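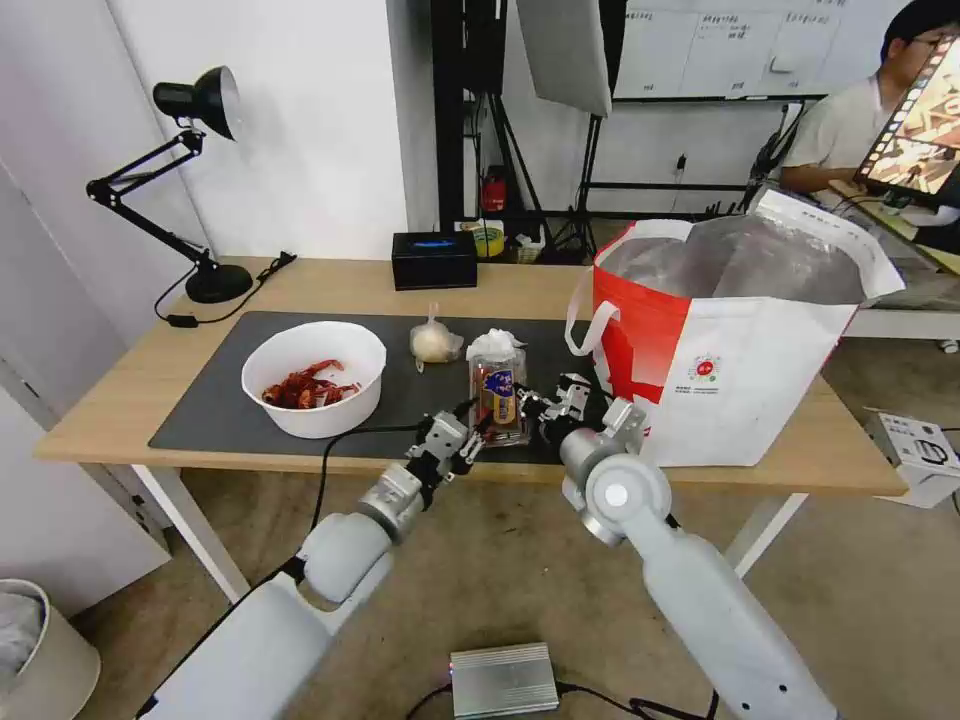
2023-03-21

I've put off writing this one up because my notes were a mess, but a couple of people asked how the open day at Annamalai went, so I've typed them out more or less in the order I took them.

Annamalai has a lab on the second level of one of the older buildings at Nustarthorpe. You take the stairs by the bike racks, not the main entrance, and the sign on the door still has the previous tenant's name. They open it up to visitors twice a year. The next one is in June. I signed up through the mailing list and got the early slot, which meant a smaller group and no coffee yet.

The first half hour was slides. The project is called Caltero and the aim is a two-armed robot that can do table work: clearing up after a meal, packing a bag, putting things back where they came from. Before this they did a bin-picking job with one arm, and most of the talk was about why that didn't carry over. In bin picking the parts are rigid and you know what they are. After lunch you've got film lids, half-closed bags and tissues, and everything changes shape when you touch it.

They have recorded 2952 runs so far for the table clearing work. A run gets thrown out if the operator hesitates too long or if something ends up on the floor. Someone asked what share gets thrown out and the answer was "more than we'd like", and then the next slide came up.

After that we moved over to the table. I'd expected coloured blocks, or those rubber vegetables you see in the videos. They use actual takeaway. The job was to clear a meal that had crayfish in it, with the delivery bag standing open on the table beside it. The two arms come up at you from the front edge, so if you stand behind the base you get much the same view the robot has. Each one ends in a two-finger gripper.
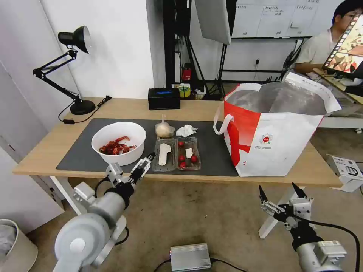
Between runs. Bowl of shells on the left, trays in the middle, delivery bag on the right.

I took most of my notes standing here. The operator explained that the clear plastic trays are the hard part. The depth camera doesn't see them well, so the system tends to find what's in the tray and work outward from there. A tray with food in it is easier than a clean one. They had a mat down over most of the tabletop, and I asked whether that was for the camera too. Partly, was the answer, and partly because things slide on bare wood when you push at them from both sides.

The bag is the other hard part. The lining is silver and wrinkled and throws reflections back at everything, and the opening never sits the same way twice. They've tried clipping it open and decided that was cheating. The handle gets in the way as well. For some runs the right arm has to move it aside first, and that step on its own took a couple of weeks to get working.

What I noticed most was the pace. It's slow. An arm will come in, stop a little short, shift sideways, stop again, and then close. I timed one pickup at 24 seconds on my phone. A person would do it in one. The operator said speed is a setting and they leave it low on open days, which seems fair enough with visitors leaning in.

The grip itself was better than I'd expected. Light packaging buckles if you squeeze it, and one of the ones I watched came up without a crease. The next one was dropped from a few centimetres up and landed on its side. They logged it and set it back up. I stayed for four attempts in total and would call two of them clean.

A few other things from my notes:

The grippers are their own design, on bought-in arms. The fingertips wear out and get swapped often.

They don't plan to sell a robot. Tumach, the company paying for part of this, wants the software for commercial kitchens, where the table and the trays would be standardized. I thought that sounded like a much easier problem, and when I said so they agreed, but said they'd rather start with the messy version.

Soup is not on the schedule.

Parking at Nustarthorpe is bad. The lot behind the building is permit only and they do check. I'd take the bus next time and walk up from the loop.

I had to leave before the question session at the end, so I can't tell you what was said about safety ratings or when any of this might be in a real kitchen. If you went to the afternoon slot and took notes, leave a comment. I'd also like to know if they ever got the bag packed and closed in one go — they were still resetting for that when I left.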